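Chapter 7
Boards, Discs and Panels: Laying Out a Work Surface

Before we get to fasteners and fittings, I'd like to spend a few pages on something most of us hurry past, and that is the surface the work sits on. When I started at the Biltville shop I was handed a tray of parts and a bare bench, and I spent my first morning chasing small pieces along the floor (I was not the first, I was told, and there was a broom kept handy for the purpose!). A good flat board would have saved me all of it.

By a board I mean any flat panel that carries parts in known places. Some hold a single item and some hold dozens, often grouped on smaller plates of their own, so that one group can be lifted away while the rest stays put. My old teacher, Yevhen Kuzmenko, liked to draw his layouts in pencil at full size before he fixed anything down, and I still do it that way, although my pencil lines are a good deal messier than his were.

Contrast matters more than beginners expect. A pale board on a dark tabletop shows its edges plainly, and a part in a strong color is easy to find again after you've looked away. Leave room to reach in from both sides, too, and think about where a hand will rest before you decide where a part will go.

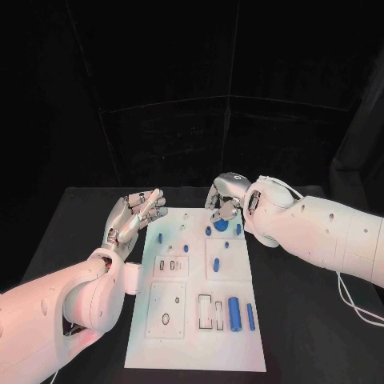
Figure 7.1 A white board on a dark gray tabletop, with a large blue disc near its top center.

In Section 7.1 we will lay out a first board on paper. You'll need a ruler, a soft pencil and a sheet larger than the board you plan to use.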